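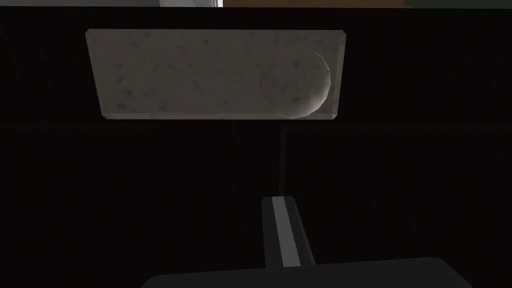

From: Silvia Paulík
To: the cell upkeep list
Date: October 19, 2020
Subject: Re: fingers not meeting square on the Orkby cell

Matúš Koubek wrote:
> After the finger change the left gripper closes with a slight lean.
> Do I shim it, or start again from the zero? And is it
> worth putting it right in the simulator first?

Dear Matúš, and hello to everyone else who has been kind enough to keep this thread going,

Please don't shim it yet! I did just that at Manelham last November and spent a very long afternoon taking it all out again. Start from the zero. Open the fingers fully, let the arm settle, and only then read the offset. Ours was out by 12 counts, and I had been blaming the poor wrist.

And yes, do go through the simulator first (it costs you a cup of tea and not much more). I bring the open gripper down over something flat and look at how each finger sits.
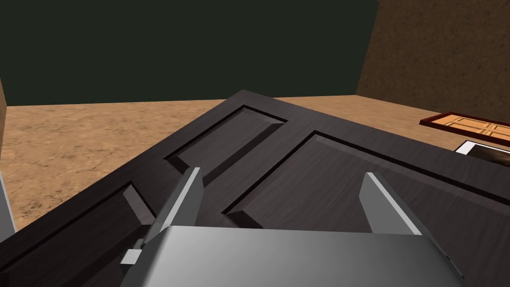

Fingers open over the panelled door, simulator view.

If the lean shows there as well, the fault is in your model file and you can leave your spanners in the drawer. If it doesn't, slacken the finger screws, close on the 35 mm gauge block and nip them up evenly, a little on each side and then round again. Once you're happy, try both arms at the handles, as they pull quite differently from a block on a bench.
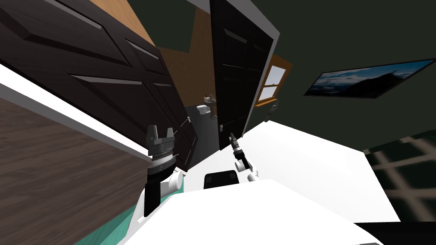 Radek Slanina would add that the screws want looking at again after 250 cycles, as his had crept by then, and that a dab of paint across each head saves a lot of wondering.

I've put my offset sheet in the Kováčik folder, so do help yourselves, and let me know how you get on.

Warmly,
Silvia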